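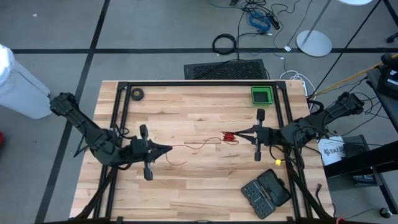
Clusamthorpe, 13 de abril de 2019

Inicio > Trabaja con nosotros > Ofertas abiertas > Operario/a de mesa robotizada

Bronness incorpora personal para su sección de cableado. Desde noviembre, parte del manejo de cable fino se hace en mesas con dos brazos robóticos, y el puesto ha cambiado: menos horas con el cable en la mano y más tiempo preparando la mesa, vigilando los brazos y corrigiendo lo que sale mal.

Se ofrecen 2 plazas, una por turno. La persona contratada dejará listo el material, pondrá en marcha cada ciclo, anotará las paradas y terminará a mano las piezas que el sistema Hassanpour no resuelva. El encintado y la revisión final siguen siendo manuales.

Pedimos experiencia en montaje o electricidad y buena vista para los colores. No hace falta saber programar. La formación corre a cargo de la empresa —hasta dos semanas, pagadas— y se da en la nave de Clitosari.

Quienes ya trabajan en la sección tienen preferencia y conservan categoría y antigüedad. El plus de destreza manual se mantiene también en las mesas robotizadas. Contrato indefinido tras el periodo de prueba, jornada completa, turnos de mañana o tarde.

Para presentarse, enviar currículum a la oficina de personal con la referencia 597 e indicar el turno preferido.

Contacto | © Bronness | Volver arriba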